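The bowl shelf, and everything that came off it

Some of you asked after the last gallery how many bowls one household can possibly need, and I'm afraid I went quiet, because I didn't want to look. Well, I've looked now! It took most of an afternoon in April, two pots of tea and a fair bit of shuffling about, but the whole lot has been out and sorted by colour, and I've let a few go (only a few, don't get excited).

For anyone new, I live in Indthorpe, I cook for whoever turns up, and I buy bowls the way other people buy paperbacks. My friend Ornella Amato came over to be strict with me. She has a rule that if you can't remember the last thing you ate out of it, it goes in the box by the door. I have a rule that Ornella isn't allowed near the yellow ones.

The yellow ones

I'll start with these as they're my favourites and get used every single day. Olives, crisps, cut-up oranges, the end of a tin of tomatoes waiting to go in the fridge. They're shallow, so they're hopeless for soup, but for anything you pick at with your fingers they're perfect. I found the first of them at the Wadita market and went back the next month for more, and the man remembered me and knocked 2 pounds off.
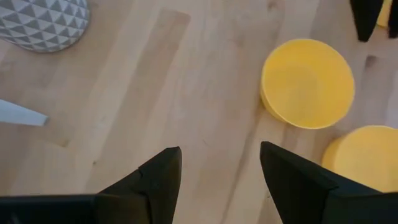
Yellow bowls against the pale wood, my favourite pair of colours in the world.

I did try them with the blue napkins once and it looked like a flat-pack showroom. On plain wood they just glow. If you're after something similar, go for one strong colour all the way through, inside and out, and leave the wavy edges alone. A wavy edge is a nightmare to wipe.

Snack corner

Now, the little white wire stand. I've had three or four people ask about this since I first mentioned it, so yes, it came from Guerra, the hardware place by the station, and it was sold as a shelf for doubling up plates in a cupboard. I never once used it in a cupboard. It lives on the table and holds whatever we're grazing on, which means things in wrappers mostly, in the black bowl, as black hides a multitude of sins and makes the sweet papers look rather jolly. 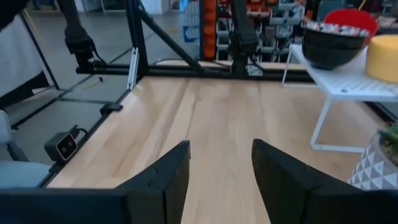

I'm a big believer in getting a bit of height on a table, even if it's only a few inches. You free up the space underneath for a start, and people reach for things more when they're lifted up (try it with the sprouts at Christmas, I got through a whole dish). Assunta Pagano, who taught me most of what I know about feeding a crowd, used to stand her serving dishes on upturned cake tins with a cloth over the top. She fed 128 at her sister's wedding like that and ran out of tins before she ran out of food.

Ornella wanted the stand gone. Ornella lost.

All of it together

Once everything was out I stopped pretending I could sort it in my head. Yellow went nearest me, the patterned ones had the middle and the right, and red ended up wherever there was a gap. The patterned bowls are from Riltura, from the holiday where we had to sit on the suitcase, and I love the red and blue in them. They're the ones I bring out for rice and for anything with a bit of sauce. I paid 16 for the first and I won't tell you about the others.

The succulent stayed where it was through the whole thing. I like something green among the crockery, and this one puts up with being ignored, which in my house is the main qualification. 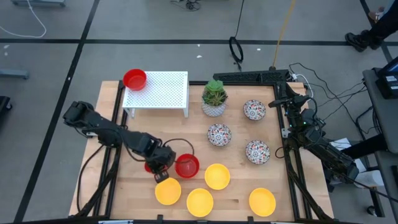 What went in the box

A chipped pudding basin, two glass dishes I'd been given and never liked, and a gravy boat with no saucer. Ornella thinks this is a pathetic result for an afternoon's work. I think it's four things I don't have to wash.

The box is going to the school fair, where they're trying to raise 200 for new paint in the hall, so if you're local and you need a gravy boat, you know where to come. Next gallery will be the tea towels, once I've ironed them.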